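Re: Edge chipping near the heel after heat treat
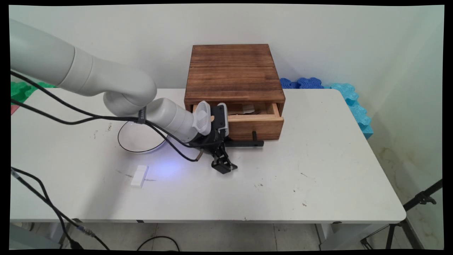 Small wooden drawer box with a dark knob.

From: Radek Hubáček
To: Clamesow knife makers list
Date: 2022-09-13

Wanting Jia wrote:

> I have had three kitchen blades in a row chip near the heel. All are
> the same carbon steel from the same bar. I normalize, quench in warm
> canola, and temper twice in the kitchen oven with the dial at 300.
> The edge skates a file nicely. I grind thin after that, then sharpen
> on an 800 stone and strop.
>
> The chips are small but I can feel them with a fingernail. They show
> up after a week or so of normal cutting on a maple board. Is this the
> steel, the grind, or the temper? Igor Kuruc told me to just put a
> bigger bevel on it, but I would like to know what is going on before
> I cover it up.
>
> Also, what are people using for handle pins on thin tangs? I split a
> pear scale last time.
>
> Wanting

Wanting,

I would look at the temper first. 300 on a kitchen oven dial is low for a kitchen knife in plain carbon steel, and the dial is probably not telling you the truth anyway. Mine reads one thing and swings a long way to either side of it. Put a cheap oven thermometer on the same rack as the blade and watch it for a full cycle before you temper anything else. I bury my blades in a tray of dry sand, which evens out the swings. Let the sand come up to heat before the blade goes in.

You can temper the three you already have again, a bit hotter. No need to re-harden them. Go up in small steps, and test each time with the brass rod. Lay the rod flat in the vise, press the edge on it at your sharpening angle, and watch for the edge to flex and come back. If it chips, go hotter. If it stays bent, you went too far and will have to harden it again. I write the setting on masking tape and stick it on the handle end so I don't lose track.

The second thing is the grind. You say you grind thin after heat treat. The heel is where most of us slow down and push harder, because the belt is trying to climb over the plunge. It is easy to overheat a thin edge there and not see any color, especially if you wipe it on wet leather between passes. That usually makes it soft, though, so with chips I would still put my money on the temper. But dip every pass and use a fresh belt. I threw out a stack of old Fliltton belts in April that I had been saving for no good reason, and my edges have stayed cooler since.

Third, look at the 800 stone. It leaves a fairly toothy edge, and if you raise a big burr at the heel and strop it off, it can tear and leave something that looks like a chip. Sharpen one of the three again with light strokes only, cut with it for a week, and see if the marks come back in the same place. If they don't, it was burr. A loupe helps.

Igor is right that a bigger bevel will stop it. I would keep that for last. It will also cut worse.

On the pins – I use 1/8 brass and drill the scales a hair over. Pear is not a strong wood across the grain near the ends. Keep the front pin well back from the end of the scale and don't peen it hard. With epoxy under the scales the pins don't have to do much. Dušan Mikuš uses Atau tube pins on everything and has not split one that I know of, but they cost more and you have to order them.

If you still have some of that bar, cut a short piece, harden it with no temper and snap it in the vise with a rag over it. The break should look like fine gray velvet. If it looks like sugar, the grain has grown and you were too hot before the quench. In that case no temper will fix it and you should normalize and start over. Safety glasses for this one, please.

I have the sand tray and a spare thermometer here if you want to borrow them. I can also bring them to Baláž when I go to pick up handle wood.

Radek

Filed under: Heat Treating, Kitchen Knives, Handles & Pins

3 comments

Panagiotis Nikolaidis
Agree on the thermometer. My oven was off by enough that I had been under-tempering for a year. What grain of sand do you use?

Radek Hubáček
Plain play sand, dried out first. Nothing special.

Wanting Jia
Snapped a test piece and the break is fine and gray, so it is back in the oven for the three blades. Will post after I have used them for a while. Going with brass pins again but moving the front one back.

Contact the list owner | © 2022 Clamesow Knife Makers List | Back to top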